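The Coat Comes Back

Somewhere in the second week of March, a certain kind of person starts looking at the puffer coat by the door and wondering. It has been worn every day since the leaves came down. It has been to the grocery store, the bus stop and the top of a sledding hill, and it smells a little of all three. Is it dirty? Is it flat? Can it go in the machine?

Yes, it can, and I love doing it. I came to this through a down coat I bought secondhand in Skurberg, a ski town with one main street and a thrift shop that fills up every spring with other people's winters. The coat was thin as a bathrobe. The woman at the counter told me to wash it before I gave up on it, so I took it across the street to the Zusetti laundromat, fed it into the biggest front-loader they had, and sat down with a magazine. I wore that coat for 11 winters!

What goes wrong with down is mostly skin oil and plain old grime. The tiny feathery clusters that hold warm air get sticky and clump together, and you end up with a lump in one corner of each pocket of stitching and not much anywhere else. A wash gets the oil out. The trick is in the soap (use one made for down, and less of it than you think) and then in the rinse. I rinse 2 times, and if I still see suds I go again.

Before any of that, close every zipper, check the pockets, and go over the collar and cuffs with a soft brush and a dab of the same soap. Read the label too. Some coats really do want a professional, and the label will say so.

Wet down looks awful. The first time, I was sure I had ruined mine – it came out of the drum like a bag of wet leaves. Lift it with both arms underneath, because all that water is heavy and the inner walls can tear. Then comes the long part. Low heat, a couple of clean tennis balls, and patience. I stop every 30 minutes to pull the coat out, break up the clumps with my fingers and lay it flat for a minute to feel along the seams.

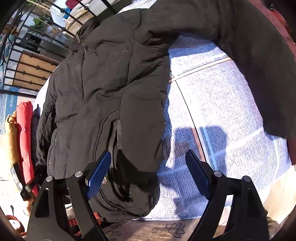 Drying is where most people quit too soon, according to Ljungberg, and the underarms are always the last place to come right. If a section feels cool to the touch, there's still water in it, and the whole coat should go back in however late it's getting.

I've taken that to heart. My last load at Erkinach, the all-night place near my apartment, ran until well past 11, and I walked home with the coat on, warm right through, zipped to the chin and puffed up like a loaf of bread.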